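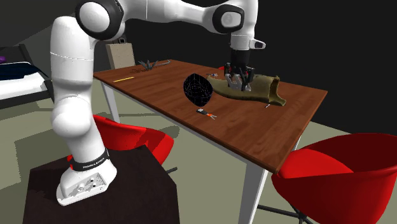

**Robots & Simulation**

Good morning, friends! I've spent two weeks with the Huta trial, a subscription that gives you a simulated arm, a room to put it in and a big bin of odd objects to throw on the table. Long thread, so get your coffee.

The Tiltthorpe room is my favorite so far. Long wooden table, red chairs, and an arm that reads FRANKA EMIKA on the band by its base. I had the gripper right down on that big olive-green tube thing, which has a flared, ragged opening at one end and is a real test of where to put the fingers.

The object library (they call it Vusus) lists 3,588 items. I've loaded 2,173 of them, and 13 came in with no surface at all. Support answered me the same day, very kindly, and 11 of those are fixed now.
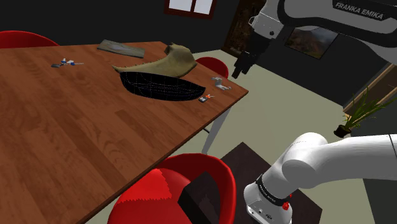

*No. 13*

Same room, gripper up and empty over the corner of the table. I love the big tan jawbone-looking piece with its little spikes along the top! The black shape in front of it has pale grid lines all over, and I'd dearly like a switch to turn those off.

My other grumble is shadows. They have jagged edges, and if you plan to train anything on camera views you'll want to look hard at that before you pay for a year.

The Atinga add-on (more grippers, more rooms) costs extra and I haven't tried it. If you have, please tell me how you got on, I read every reply even when I'm slow.

I'm keeping the basic plan through July and will post the grasp settings I liked tomorrow.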